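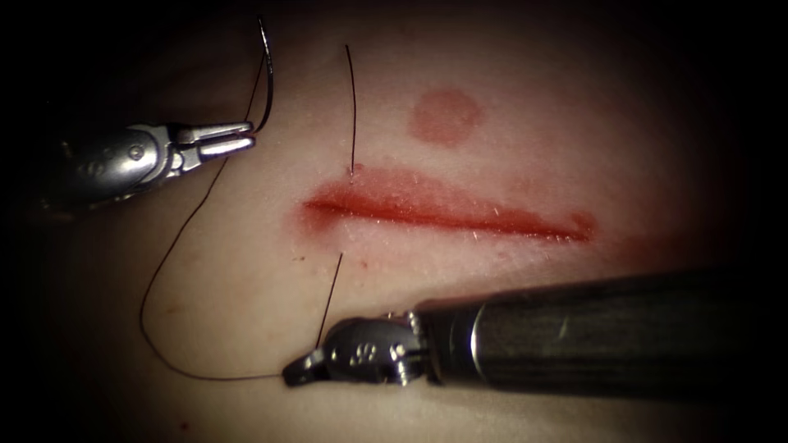 Sewing tips I brought home from the open day

2023-01-04, by Clodagh Geraghty

Search tips Enter a word Go

In August I went to the open day at Ullmont, where they show robots that sew a cut on a practice pad. I mend clothes at my kitchen table, so I watched it as a sewing person. The lady at the desk, Ms. Zeltina, was very patient with my questions. I wrote down what I can use at home.

1. Keep both hands working. One instrument was up near the needle and the other was low down, holding the thread. At home I used to leave my left hand flat on the cloth. Now it holds the thread to one side, and I have fewer knots.

2. Give the loop some space. The thread went in a wide curve around the side of the pad, away from the cut. Before you pull, put your loop down flat in the same way and look if it crosses itself.

3. Take the stitch a little away from the edge. If the edge of the cloth is frayed, go in where the weave is still firm. For a thin cotton I take 3 millimeters, for wool a bit more.

4. Use a curved needle where you cannot reach the back. Sofa arms, lampshades and mattress corners are all easier with it. Turn the wrist and let the needle follow its own curve. Do not push it straight, it will bend.

5. Black thread for practice on pale material. You see every mistake at once. I bought a reel of 200 meters for this only, and it will last for years.

6. Bring the light to the middle of the work. I moved my lamp lower, directly over the tear, and my eyes are less tired in the evening.

The demonstration was 29 minutes and there were chairs. If you wish to go, sit on the left side, the screen is better from there.

Related tips
How to darn a wool sock
Choosing a needle for upholstery
Removing old glue from scissors
Storing thread so it does not tangle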